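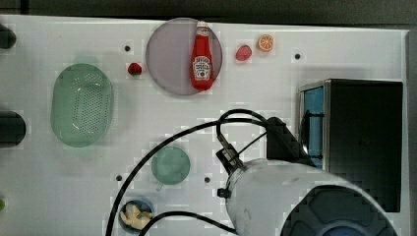

One early user wrote in asking whether the retry labels could be trusted at all, given that the same policy that fails is the one deciding it has failed. Good question, and the one we spent most of the winter on! The short answer is that it doesn't decide. The labels in Ditiria come from a second model trained only on the last two seconds of each attempt, and it never sees the actions.

Ditiria: retry-labeled tabletop manipulation

Ditiria is a set of 3,296 attempts at short kitchen tasks with toy dishes and toy food, each one marked with the point where a retry should begin. It goes with our method, Mudgway, which learns from failed attempts by cutting them at that point and keeping the good part. We were throwing away so much useful motion before this.

What is in it

Each attempt has an overhead color video, joint positions, gripper opening, a one-line instruction in plain English, and the retry label. There are 26 instructions. Most are of the form "put the strawberry on the plate" or "move the bottle into the colander." Objects are placed by hand between attempts and nobody was asked to keep the layout tidy, so dishes do end up half out of view, and the arm often covers part of the table. We kept all of that in.

Overhead video is compressed. You will notice blocky edges around small objects on the white surface. If your encoder is sensitive to this, a light blur before resizing worked well for us.

How the labels work

A label is a single time step. Everything before it is treated as worth copying, everything after it is dropped from the imitation loss but kept for the failure model. Attempts that went fine have the label at the last step. We tried soft labels too (a weight that fades out over 10 steps) and they trained more smoothly, but the final policy was no better, so the release has hard labels only.

Results so far

With Mudgway the policy picks up small round food far more reliably than plain imitation on the same data, and we were thrilled to see it reopen the gripper and come in again from a new angle, a move that appears in very few of the recordings. Wide, shallow dishes are still hard. Grasping a thin rim from above is our weakest case by a long way.

Splits

train, val, and a held-out split called kusamine, which uses word orders that never appear in train. Please don't tune on kusamine.

Known problems

Gripper opening is missing from a few early attempts; those entries read -1.
The words "bowl" and "dish" are used for the same objects in places.
No depth.

Loading

Use the reader in the Nundgate repo, version 2 or later. Older readers will open the files but shift the labels by one step.

Changes

December: fixed swapped left/right in four instructions, added the kusamine split.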